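Dear Pui-shan Kong,

Thank you for your patience with this report on the Bassey table kits, and for the kind note you sent with the second payment. February is always a muddle for us, with half the boxes out on loan and the other half waiting to be washed, but I think you will be pleased with how far the small grant has gone.

As you know, we asked for $500 to put together sets of everyday tableware and small round things to go with them, for people who want to practice setting out and clearing away at their own pace. We have spent $247 so far. Most of that went on plates and mugs from Jusura, who were slow to answer but very nice once they did, and the rest on lidded boxes and the labels that go on them. I had hoped to order from Prindis as well, but their plates only came in deep blue, and our instruction cards are easier to follow when the dishes are pale.

The Sirport room has been a good home for all this. It has a big table and decent light, and the morning hours suit us - we can lay everything out and leave it until lunch without getting in anyone's way.

Setting out, with the round pieces:
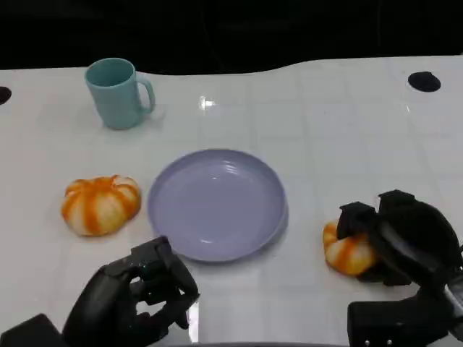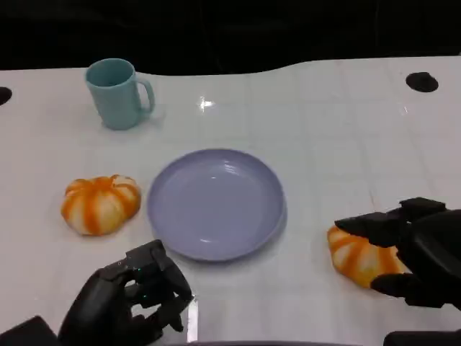
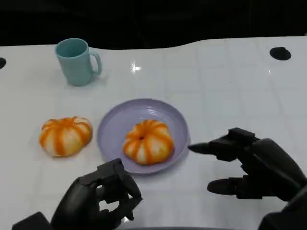
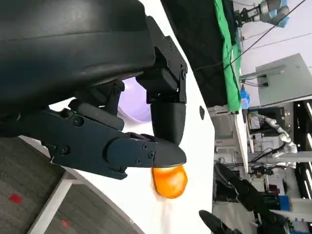

Choosing what belongs in each kit has taken longer than the shopping did, and I went back and forth on it more than I care to admit. We began with far too much in the box, cutlery and napkins and little bowls, and the first activity took so long to unpack that the fun went out of it. I have now settled on a much shorter list, and the lavender plate with the pale teal mug is the pair I would like to keep as our standard place setting, as the two colors are easy to tell apart and both show up well on a white table. The striped orange and white pieces will stay in too, and the first card asks for one of them to go on the plate.

Still to do are 2 more cards, a better way of packing the mugs so the handles don't knock together, and a proper list inside each lid. I would like to spend part of what remains on spare plates, if you are happy with that, and I will send the receipts along with the next report.

With warm thanks from all of us at Bassey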